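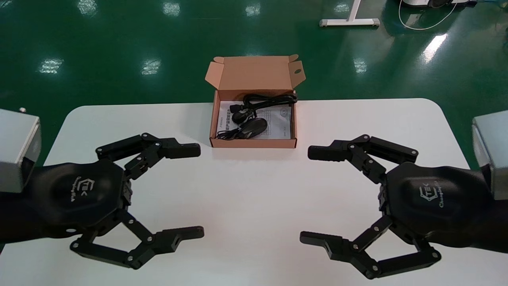 Two Arms and a Box of Cords

So, some of you have been asking how work is going since the robots started taking over the accessory kits. (Hi Mom.) The answer is that it's going fine, and also my hands feel like they belong to a different person, and also I'm a little cranky. All three on the same day, usually before lunch.

For anybody new, I pack accessory kits at Plika. A kit is a box with a warranty card and whatever cord or plug goes with the order. At my best I could get through 400 boxes in a shift, and I'd go home and not be able to open a jar of pickles. I used to sleep with my wrist brace on! My husband called it the oven mitt.

Now I do maybe a quarter of that by hand and the rest of my day goes to the arms. I watch them, I fix the box when it slides, I write down what went wrong and at what time. The person who taught me all this is Ruth Usuga, and she taught me in one afternoon with a bag of pretzels between us. The first thing she showed me was the stop button. The second was to keep my sleeves pushed up, and then she made me say both of them back to her like I was in second grade.

What surprised me is how much of my old job I had never put into words. You know how you fold the lid back so it doesn't flop on your knuckles? Or how you let go of a cord a hair early so it settles down flat? I had to explain that stuff to Aníbal Sánchez, out loud, while he typed -- and I kept saying "well, you just kind of do it," and he kept waiting, very politely, for me to come up with something better.

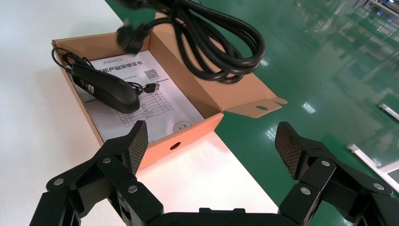 We got there in the end, mostly. It took seven tries before I could describe how I pick up a coiled cord in a way he could use, and I've been picking them up for nine years. I went home and made my daughter hand me phone chargers all evening so I could pay attention to my own thumb.

Cords are the worst thing we do, by the way. A box is a box. But a cord has opinions! You grab it by one loop and the rest swings around and hits something, or you grab the whole bundle and the plug end sticks out and catches on the cardboard. I have a lot more patience for the grippers than I expected to, having cussed out plenty of cords myself. 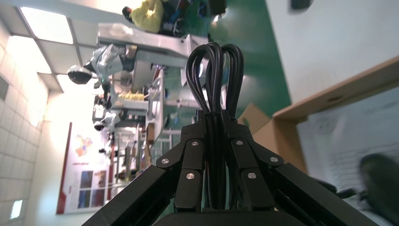 Cable loops up close, workstations in the back.

Now the part I'm less cheerful about. There were two of us on the kit bench in the mornings and now it's me, and Jaqueline moved over to shipping. She got the same pay and she picked her own hours, so I'm not telling you a sad story. But we talked all day long for years, and a log sheet doesn't care what happened on my sister's cruise. We eat together when our breaks line up, which they do on Saturday and not much else.

I did ask straight out if my job was going away. I was told no, and that in December we'd sit down and look at what the job is called and what it pays. I wrote that down with the time next to it, same as I do for a dropped cord -- old habits, new habits, whatever you want to call them.
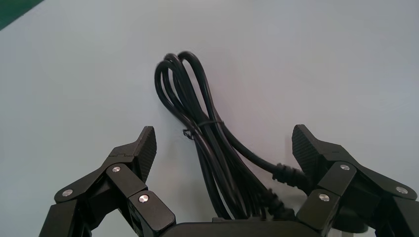
Roel Mulder wrote in after my last post to say his plant did the same thing with their labeling line, and that the title changed right away while the pay took a whole lot of nagging. He says to keep a list of every new thing I've learned, even the dumb ones, and to bring it on paper.

So I've started the list. It's on the fridge. Stop button is at the top, then reading the error screen, then "explaining thumb." If you've been through one of these sit-downs, leave me a comment and tell me what you asked for and whether you got it. I'll be around tonight after the dishes.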